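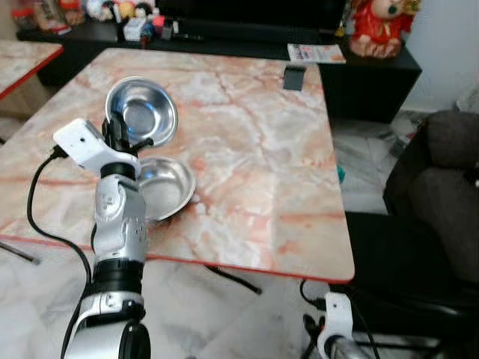

Levlow square table

Item number 1347

The Levlow is a small square table from Flollberg, made for kitchens, tea corners and other rooms where a big table is too much. The top has a marble pattern in pink and white, and a thin red edge goes round it. The legs are of dark metal.

The pattern is printed, so each top is the same as the next one. If you put 2 or 3 tables side by side, the red edges meet and make a clear line between them – some customers like this, others prefer to leave a small gap.

The table pairs well with plain steel tableware. Our shallow Fuvwood bowls are stainless steel and are sold separately, in sets of 2.

Care: wipe with a soft cloth and mild soap. Please do not use scouring powder on the top. Pots from the stove must stand on a mat.

Assembly: the legs are packed under the top, with screws and one key. Please tighten the screws again after 30 days of use.

Delivery: tables ordered before the end of July are sent without delivery cost. For larger orders, please write to Ye-ji Won in our sales office. Questions about spare legs and screws are answered by Man-sik Yeo.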